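Plush toy

From Wanasach, the open household encyclopedia

Contents
Terms
Materials
Face and limbs
At the table
Care and storage
Collections
See also

A plush toy is a soft toy made from an outer fabric with a pile, sewn into a closed form and filled with a flexible material. It usually shows an animal, a person or a figure from a story. Plush toys are found in most homes with children, and many adults keep one as well. This article treats the small and middle sizes, which can be lifted with one hand and are often put on tables, shelves and beds.

Terms

The word plush means in the first place the fabric, and only later the toy. In everyday language people say also stuffed animal, soft toy or cuddly toy. In shops the term plush is used even when parts of the toy are made from felt or smooth cotton. A toy with small grains in the bottom is called a bean toy, and it sits better than one with fiber filling only. The short form "a plush", with the plural "plushes", is common among collectors, but some dictionaries do not give it.

Materials

The outer fabric is today mostly polyester. It can be woven or knitted, and the length of the pile decides much of the character of the toy. A long pile hides the seams and makes the body look bigger than it is. A short pile shows the form more clearly and is preferred for figures with a precise face. Many makers combine both in one toy, for example a fuzzy head with a patch of short pile or felt on the top of it.

The filling is most often polyester fiber in loose form. Older toys can contain wood wool, kapok or cut rags. A firm filling keeps the toy upright but it is less pleasant to hold. A soft filling gives way under a light pressure and comes back slowly, and after some years it gathers in lumps, first of all in the neck and at the places where the arms begin.

The seams are sewn from the inside. One opening is left for the filling and is closed afterwards by hand with a ladder stitch. This last seam is normally at the back or under the body, and it is also the place where a repair begins.

Face and limbs

The face is the part that is looked at most, and small changes in it have a large effect. Eyes placed low and wide apart make the animal look young. Eyes may be embroidered, printed, or made as beads or plastic buttons. Embroidered eyes are advised for very small children, as beads can come loose and be swallowed.

The nose is often made larger than in the real animal and in a stronger color. Teeth are rare. Where they appear, as on beavers and rabbits, they are cut from white felt or a similar fabric and sewn under the nose. Because of such simplifications it is not always possible to say which animal a toy shows. A round head, short ears and a big nose can belong to a pig, a bear or a beaver, and the owner's opinion usually decides.

Arms and legs on small toys are short and have no joints. Fingers and toes are shown with a few stitches in a dark thread, or they are left out.
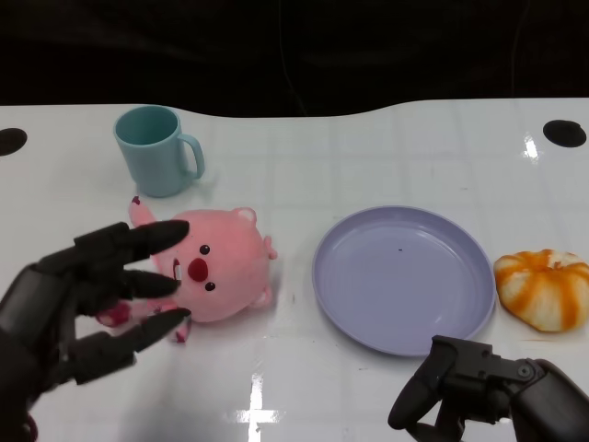
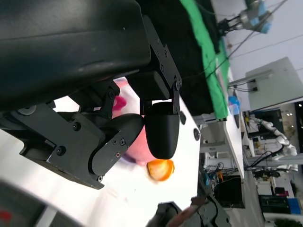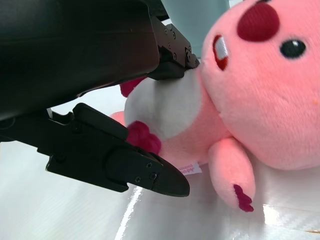

A pink plush toy and a white tabletop. In the first picture, also a mug and a lavender-purple plate.

At the table

Plush toys are often present where people eat and play. Children bring them to breakfast, give them a place and offer them food. A plastic mug, a plastic plate and some toy fruit are enough for a pretend meal, and sets of this kind are sold in light colors. Plastic is the usual material for the dishes, as it does not break and can be washed with the others.

A toy with a round, heavy head does not sit well without support. On a smooth table it falls on the side or on the back. Families solve this in different ways – a cup behind the back, a folded cloth under the legs, or they simply let it lie. When the meal is finished, the toy should be taken away from the table first and the dishes after it. In this way it does not come in contact with what was spilled.

A white table shows crumbs and loose fibers from dark pile very clearly. A dry cloth is better for them than a wet one, which presses the fibers together and leaves lines.

Care and storage

Washing instructions are normally on a label in a side seam. When the label is missing, washing by hand in lukewarm water with a mild soap is the safest way. The toy is pressed in a towel and not twisted. It should then dry lying flat, and be turned several times. Felt parts can lose color in the first wash, and red and dark pink are known for this. It is good to test them with a damp white cloth before.

Machine washing in a closed cotton bag is possible for toys with embroidered eyes. Toys with beads, grains or a sound box should stay out of the machine. A hot dryer damages the pile – it becomes hard at the tips and cannot be brushed soft again.

For storage an open basket or shelf is better than a plastic bag, where dampness stays inside. Sunlight makes pink and violet fabrics pale, mostly on one side. Toys not in use can be brushed in February, together with the winter blankets, with a soft clothes brush.

Collections

The Lukumay Toy Rooms have shown plush toys since 2000. The collection is arranged by animal, with one shelf for those which could not be identified. It fills 3 rooms, and 2 of them are open to visitors. The sewing firm Kendent gave the museum a set of paper patterns, and the weekly repair table is held there on Tuesday. The museum's newsletter, Vevia, prints instructions for mending seams and replacing lost noses.

See also

Bean toy
Felt
Ladder stitch
Pretend food
Toy dishes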